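How to get a hometown dinner going when you've all moved away

Updated 2018-02-24

Quick version, as people keep asking and I keep typing the same email. We did one of these in Clanell for everybody who grew up in Hudport and left. 33 people came. Could have been a mess, mostly wasn't. Steps are more or less in order.

Start with the list

Old class lists, your parents' address book, the holiday card pile. Write down every name you can think of, even the ones you didn't like. Don't sort yet. Don't look anybody up yet either or you'll lose the whole evening reading about somebody's kitchen remodel.

Then call your mother. Or somebody's mother. The ones still in Hudport know where everybody went, who got married, who changed their name, and they'll tell you a few things you can't use. Keep a pen handy.

Put it all in one spreadsheet. Columns: name now, name then, street they grew up on, email, phone, who gave you the contact. That last one matters more than you'd think. When an email bounces you want to know who to go back to.

The street column is for later, see name tags.

Pick the place before the date

Backwards, I know. But a room that takes a big table on a weeknight and doesn't want a huge deposit is harder to find than a free evening. We ended up at Šimkus, back room, set menu. Ask these on the phone:

Is there a minimum spend, and is it food only or food and drinks
Can people pay seperately
When do they need the final head count
Is there music, and can it be turned off

That last one. Half the crowd is there to talk over each other about the old rink, the other half can't hear so well anymore. Turn it off.

Write the invitation

Short. Where, when, what it costs, who to answer. One line on who else is coming, with names if they said it's OK. People come for names. A long paragraph about the good old days does nothing, they'll do that themselves at the table.

Send it four weeks ahead. Earlier and it gets forgotten, later and everyone has tickets to something. One reminder, two weeks before. Then stop. If you have someone's phone number and they haven't answered, call them. Calls work. Group texts don't, they turn into forty messages about parking.

Don't put it as "ex-Hudport people who miss home." Plenty don't miss it. Plenty think Clanell is the best thing that ever happened to them and will say so loudly. You want them there too – they're usually good company, and the arguement keeps the evening moving.

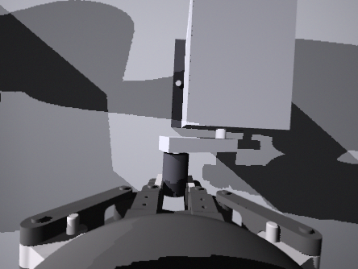

One reader wrote in to say this step is where it all went wrong in Grotell. They had let the invitation sound like a farewell tour, all tears and snowbanks, and the only people who signed up were the ones planning to move back. "Everyone who was happy here stayed home," the note said. "We ate in near silence." Second try they just wrote "dinner, bring a story" and got a full table.

So, yes. Keep it plain.

Money

Collect ahead of time. Not at the door. You will be holding a menu and a handful of bills while someone you last saw in eighth grade hugs you. Round the price up a little to cover tip and tags, tell people you rounded up, and whatever's left goes to something back in Hudport. We sent ours to the library. Small check, nice thank-you letter.

Name tags

Yes, you need them. Big letters. First name, last name then, last name now if different, and the street. The street does all the work. People who never met in their lives found out they cut through the same backyard.

Seating

No plan. Tried one, tore it up. What did help: ask a couple of easy talkers to sit at opposite ends and not next to each other. Leave some chairs empty so people can move after the main course.

Program

Hardly any. Welcome, two minutes, you're done. If somebody wants to give a speech, let them have it before dessert and not after, people start looking for coats. Pass around a sheet for updated emails while the plates are being cleared – check it before it goes back in your bag, half of it will be unreadable and the person who wrote it is still in the room.

Photos: get one group shot early. By the end the ones with babysitters are gone.

The week after

Send a thank you with the group shot and the new list. Ask two things only: do it again, and who did we miss. We got a pile of names that way. Somebody's cousin, a former piano teacher, a whole family from the north end I'd forgotten left.

If somebody writes back that the old town was never that great, or that it was way better than here and you're all traitors, answer politely and invite them to the next one. Ours is next February, same back room if they'll have us.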